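The long way round to a good night's sleep

I gave up on sleep in October, which is a silly thing to say because of course you can't. What I gave up on was trying. I'd been lying in the dark at three in the morning for most of a year, doing sums about how tired I'd be if I dropped off by four, then by half past, and one night I simply got up, put my coat on over my pyjamas and went out for a walk.

I live at the bottom end of Zwane Street, where the shops are, so I didn't have far to go before there was something to look at. The bakery had its back door open and the radio on. A man was hosing down the pavement outside the fish place. There was a fox, obviously (there is always a fox), and it gave me the sort of look you'd give a stranger in your kitchen. I did a loop past the station, came home with cold ears, and slept until the alarm.

So I did it again the next night. And then I started asking people about their own nights, and found I'd stumbled on the one subject that everyone from my dentist to the woman who does my eyebrows will talk about for as long as you let them.

People are very loyal to their remedies. I've been told to eat a banana, to never eat a banana, to put lavender on the pillow, to put an onion by the bed (cut, on a saucer, and no, I didn't), and to keep one foot out from under the covers. I've been told to count backwards in sevens. I am so bad at counting backwards in sevens that I was wide awake with shame by the time I got to the seventies. A cousin swears by the shipping forecast, and I do see the appeal, but I get interested in the weather off Iceland and then I want a map.

Then there's the stuff you can buy. I don't want to sound superior about this, as I have bought most of it. I own a Levex pillow, which has a dip in the middle and a raised bit at each side and makes me feel like an egg. I own a Gretano lamp that goes slowly orange in the evening and slowly blue in the morning, and I'm fond of it, though I can't say it has ever put me to sleep. It's just a nice lamp. I've had a weighted blanket and given it away to my sister, who adores it, and who now can't go on holiday without giving it its own suitcase.

And for a while I had an app. I won't go on about the app. It listened to me breathing, drew me a jagged little mountain range every morning and gave me a score, and before long I was lying awake worrying about my score. One morning I woke up feeling marvellous, properly rested, birds singing, and the app told me I'd had a poor night. I felt tired until teatime. I deleted it on the bus.

What I hadn't tried, until this winter, was going back to the way people used to do it. You may have heard the theory. Before there was cheap lighting, the story goes, a good many people slept in two goes: a first sleep after dark, then an hour or two up and about in the small hours, then a second sleep until morning. They said prayers, they saw to the fire, they talked in bed, they went and bothered the neighbours. There's some argument among historians over how common it was, and I'm not the person to settle it. But I can tell you what it did for me to hear it, lying there at ten past three with my jaw clenched. I thought, oh! Perhaps this is just the middle bit.

It changed the whole feel of the thing. If you're awake in the middle bit, you aren't failing at anything. You're up, that's all, and you may as well have a biscuit.

So I made some rules for myself. No phone. No bright lights (the Gretano, on its lowest orange, earns its keep at last). Nothing useful either, and that one was hard, as my first instinct was to unload the dishwasher. I think if you start doing jobs at that hour your brain decides it's Wednesday morning and gets the diary out. Small, pointless, pleasant things only. I've taken up patience, with real cards. I've read all of an old set of detective novels with the last page missing from one of them, so that I'll never know about the vicar. I write letters, too, though I read them over at breakfast before they go anywhere near a postbox.

When I mentioned all this in a short piece last year, the magazine had a sackful of replies, or whatever the email version of a sackful is. I'd asked readers what they did with their middle bit and I've been dipping into the answers ever since. There are a great many bakers of bread. There's a whole tribe of jigsaw people. One couple in their sixties get up together and play cribbage for matchsticks, and she is 2824 matchsticks ahead, and he has asked for a recount. One reader irons. Several of you go out and look at the moon, and one of you was mistaken for a burglar while doing so, by your own husband.

I also went to visit a sleep clinic, partly out of duty and partly because I wanted to see the beds. The Finum Clinic is up a flight of 60 steps, which seems unkind to the exhausted, and the rooms look like the rooms in a decent chain hotel apart from the wires. The staff there were lovely and very patient with my questions. They were firm on one point, and I'd better pass it on: if you're snoring like a tractor, or waking up gasping, or nodding off at the wheel, don't play cards about it. See your doctor. There are things that can be treated and it's daft to put up with them.

For the rest of us, the ordinary bad sleepers, their advice was so plain that I felt a bit cheated. Get up at the same time every day. Get some daylight early on. Don't lie there fighting it -- if you're awake, get out of bed, do something quiet in a dim room and go back when your eyelids droop. I came down all those steps feeling very pleased with myself, having arrived at one of the three on my own, in my pyjamas.

The dim room part matters more than I'd have guessed. I used to switch on the big kitchen light and stand there blinking like something dug up. Now I leave one small lamp on and sit at the table, and there's a softness to it that I've come to look forward to. You use your hands more than your eyes. You hear the fridge, and the pipes, and whoever it is upstairs who also can't sleep and paces (hello, if you're reading). I've stopped thinking of it as time stolen from me. Some nights I'm a bit put out to find I've slept straight through.
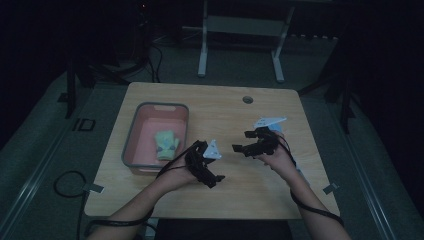

Maureen wrote in to say that this is all very well for people who can doze until eight, but she has been up at five for the early shift since the year 2000, and if she started playing patience at three she'd be serving breakfasts in her slippers. She has a point, and I've thought about it a good deal. Her own answer is a nap: twenty minutes in the armchair as soon as she's home, coat still on, so that it doesn't feel like going to bed. She says the coat is the secret. If she takes it off she's gone until the evening and then there's no hope for the night.

I tried Maureen's nap, coat and all, and I'm here to report that it's wonderful. It's a different animal from the sort of nap where you get under the duvet in the afternoon and wake up not knowing what country you're in. You sort of dip under and bob up again. I was late for a phone call the first time, but that was the fault of the coat, which is very warm.

I asked around about naps after that and found people were shyer about them than about anything else. They'll tell you about the onion on the saucer without a blush, but a nap has to be dragged out of them. It's the idea of being caught, I think. My father used to sleep behind a newspaper every Sunday and deny it afterwards, with the print of his watch strap on his cheek. We all went along with it. I wish now I'd let him off and just fetched him a blanket.

As for the night walks, I've kept them up, though less often now that it's properly cold. I wear actual trousers these days. The man at the fish place nods to me. The bakery sold me a roll once out of the back door, too hot to hold, and I carried it home in my sleeve and ate it in bed with the lamp on orange and crumbs going everywhere. I was asleep before I'd finished it. I found the other half in the morning, under the Levex, squashed quite flat.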